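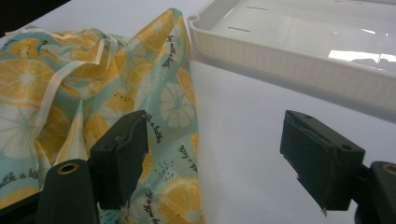 Wednesday, bag day

November 18, 2020

So I finally did the drawer. The one under the bathroom towels, where every little bag I've ever been given or bought on a whim goes to live, and which hasn't closed properly since we moved to Paterson. I had the whole afternoon off, it was raining, and I'd already had two coffees, so up it all came onto the white table and away I went.

The lemon one was the first out and it's still my favorite! Mint green, lemon slices all over it, yellow ones and pale ones, and that loopy black writing that says "with a bath" again and again. With a bath what? I have owned this bag for years and I still don't know. Tuncay thinks it's the end of a sentence somebody in an office got tired of typing. I think it's an instruction for life. Whatever's wrong, treat it with a bath. (I had one last night with the good salts and slept like a rock, so I'm not arguing.)

I bought it on the trip to Dudia, at that shop by the bus stop with the soap in barrels. I remember it was 300 of whatever the money was, and the woman wanted 400 to start with, and I was so proud of myself for haggling until Tuncay pointed out she'd thrown in a comb and still looked very pleased. The comb lasted a week. The bag has been to the pool, the lake, my sister's wedding, and one very bad campsite, and it's had shampoo explode in it at least once that I'll admit to.

It just won't fold, that's its only fault. It has that thin, slippery kind of feel, and you press it flat and turn around to get the next one and it's puffed itself up into a little mountain again. I tried rolling it. I tried folding it in thirds like the lady in that video with the beautiful linen closet. I tried tucking the corners in first and got something that looked like a sad dumpling.

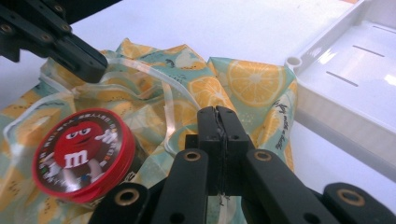

Photo: Tuncay Dursun

The trick, when I got there, was to deal with the cord before anything else. It's a long white one and it gets into all the creases, so you think you've got a neat square and there's a lump running right through the middle of it. Pull the cord out to one side, pinch the cloth in the middle, give it a shake, lay it down again, and then smooth from the center out. I did that and it was better. Not linen closet better, but it would go in a drawer.

After that I got bossy with the rest. The Hadeo toiletry case with the broken zipper went in the trash, and I only took it out again once. The three Skilla shopping bags went down to the car, where they should have been all along, because I never once remember them when I'm standing in the checkout line. The striped thing that used to hold Mom's curlers I kept. I don't own curlers. I'm keeping it anyway.

Also found in the drawer: a key to nothing, half a pack of cotton swabs, the other earring (!!!), and a receipt from February for swimming lessons I was very excited about and then the pool shut. That one made me a bit quiet for a minute. I put it in the box with the ticket stubs. I'd like to go back and do those lessons. I bought a new swimsuit for them and everything, and it's still got the tag on.

Anyway, the drawer closes now. I've opened and closed it a silly number of times this evening just to hear it click. Tuncay says if I'm in the mood I could do the hall closet next, and I said he could do the hall closet next, and we left it there.

The lemon bag didn't go back in, by the way. I hung it on the hook behind the bathroom door with my washcloth and the nice soap inside, so it's ready. It's getting late and my feet are freezing. I'm going to go run the water.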